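Livville Living
Search this blog
Search for: Type and hit enter

The cleaning caddy finally got cleaned

Every February I get the itch. You know the one. The holidays are long gone, the yard is still a mess of brown stuff I refuse to look at, and all of a sudden the inside of my cabinets is the only thing I can think about. Last year it was the linen closet (never again without snacks). This year it was the cupboard under the kitchen sink, and oh boy.

I had been putting it off because the door still closed, and as long as the door closes I can pretend. Then I went in for a dishwasher tablet and knocked over a bottle of something, and it rolled behind the pipe where I couldn't reach it, and I sat down on the kitchen floor and started pulling everything out. It was past nine in the evening. My husband walked in, looked at the floor, and walked back out with his tea.

So what was under there? 17 bottles. I lined them up along the baseboard and counted them twice. Two of them were the same glass cleaner, both half full, and I remember buying the second one because I was sure we were out. There was a stainless steel polish from our old apartment, and we haven't owned anything stainless steel since we moved to Livville. There was oven cleaner so old the label had gone see-through. There was also one very nice candle, which I have no memory of putting there and which now lives in the bathroom.

What I kept

I got the keepers down to 6, and I'm pretty proud of that. An all-purpose spray, the glass cleaner (combined with itself, ha), a bathroom spray for the hard water, a wood one for the dining table, dish soap refill, and the floor stuff. The floor stuff and the dish soap stay under the sink. The sprays were the ones I really wanted in something I could carry, because I am forever walking upstairs to do the mirror and then walking back down for the bottle.

The rest went to the household waste drop-off over on Arboleda. Please don't pour old cleaners down the drain or mix them together to save space! I know somebody who mixed two bathroom cleaners in a bucket once and had to stand out on her lawn for an hour with all the windows open. The only reason I let myself combine the glass cleaners is that it was the exact same product, same label, same everything.

Picking a basket

I tried a fabric bin first, a pretty one with rope handles that I got at Fledby when they were clearing out the fall stuff. Do not do this. Spray bottles drip. They just do, from the nozzle, down the neck, and then you have a fabric bin with a damp corner that smells like fake lemon. It's holding scarves now and we're both happier.

Then I tried a proper cleaning caddy, the kind with the big handle in the middle. My friend Vimala Suvarna swears by hers, and she lent it to me for a weekend. I liked it fine, but the handle took up all the room and my cabinet has a pipe that comes down right where it wanted to stand up. I had to tip it sideways to get it in and everything fell over.

What I ended up with was a plain gray plastic basket from the shelf in my own laundry room, where it had been holding exactly one sock. It's got little cutouts all over the sides and a handle at each end, and it slides right in under the pipe. I paid 13 dollars for it whenever that was, and I'd buy another one tomorrow.

Wiping everything down

Before anything goes in the basket it gets a wipe. I used to skip this part and I regret it, because the gunk on the outside of a cleaning bottle is truly something. It's sticky and then it gets dusty, so it's kind of a paste. Around the neck is the worst, under the trigger, where your fingers go.

I do it at the little white table, since the kitchen counter was covered in everything that came out of the cupboard. Warm water and a drop of dish soap for the really grimy ones, a quick once-over for the rest. I go bottle by bottle, hold it in one hand and work around the neck with the other, then put it back in its spot. If you have the kind of trigger with a little on/off end, turn it to off before you start squeezing the thing. Ask me how I know. (My glasses. That's how I know.)
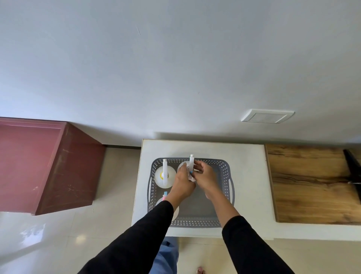
Where everything lives now

All the spray triggers go down at one end, and I leave the other half of the basket open for cloths and the scrubby brush. I thought about getting dividers. Lakberg has some cute ones, but by the time I'd measured the basket and stood in the aisle doing math on my phone I decided I could live with things leaning on each other a little.

I can tell the bottles apart by the colors up around the tops without pulling them out, which is handy when I'm squatting in front of a dark cabinet. I did not plan that. If yours all look the same, a strip of colored tape around the neck would do it, and I'd put the tape up high where you can see it from above. Labels on the front are no use when the bottle's in a basket and you're looking down at it.

Under the sink itself I put down one of those wavy rubber mats and then trimmed it with kitchen scissors (badly). The dishwasher tablets moved to a jar on the left. The trash bags are on the right, still in their box, because I ran out of energy and the box is fine.

It took me 2 evenings all told, mostly because of the mopping. The bottle that rolled behind the pipe was the stainless steel polish, by the way. I had to get it out with a wooden spoon.

Thirumalai Pai asked in the comments last time whether I make my own all-purpose spray. I used to, with vinegar, and then I used it on my mother-in-law's marble windowsill and we don't talk about it. I buy it now! If any of you have a recipe that's safe on stone I'd love to see it, and I'll try it out on the ugly tile by the back door first.

Next up is the junk drawer, if I can get it open.

Recent posts
The linen closet, one year later
What I keep in the car (and what I took out)
Three soups for a cold week
A drawer for batteries and nothing else
Towels: how many is too many?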